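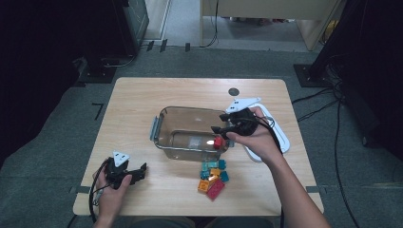
Play Table and Block Bin Check
Halska Children's Room, Dutonmont branch
Date: 2026-03-21
Checked by: Itzel Barrera
Comments read by: Ximena Robles

Mark each line OK, Fix or N/A. Write a comment for anything marked Fix.

TABLE

1. Corners rounded, no splinters or lifted edges - OK
Comment: Ran a cloth along all four sides and it didn't snag.

2. Top clean and free of sticky spots - Fix
Comment: Small dark round mark near the far edge. Did not come off with soap and water. The surface feels smooth there, so the table can stay in use. Please don't sand it until we know what finish is on the wood.

3. Table steady on carpet - OK
Comment: Pushed from each end. No rocking. Legs tightened in November.

4. Carpet under and beside table flat, no loose seams - OK

CONTAINER

5. No cracks or chips in the clear walls - OK
Comment: Has a brownish tint. I compared it with the one in the Palacios room and that one is the same, so I am not counting it as damage.

6. Rim smooth all the way around - OK

7. Metal side handle clipped on firmly - Fix
Comment: The handle on the end holds but can be worked off with a hard pull. Needs to be bent back in or taken off. Until then carry the container from underneath.

8. Container sits flat when loaded - OK

BLOCKS

9. No cracked blocks or broken studs - OK
Comment: Teal, orange, yellow-orange and red all looked at. The big red-pink one has scuffed studs, no sharp bits.

10. Blocks fit together and come apart without tools - OK
Comment: Two of the teal ones are stiff. Left them in.

11. Small parts test - OK
Comment: Used the test cylinder from the desk drawer. The smaller light orange block was the one I was unsure of. Tried it in every direction and it does not fit inside.

12. Washed since last check - Fix
Comment: No entry on the wash sheet. Warm water and dish soap, then air dry on a towel. The container can be done at the same time.

STORAGE

13. Bin label readable - Fix
Comment: Shelf label still says Vornar 60, which was the old set. New label needed.

14. Shelf no higher than a child can reach - OK

15. Floor clear of stray blocks at closing - OK

Follow-up: items 2, 7, 12 and 13. Handle first.

Note from X. Robles: Agree on the handle. Take it off if bending it doesn't work, we have no spare. Label is printed and in the tray by the sink.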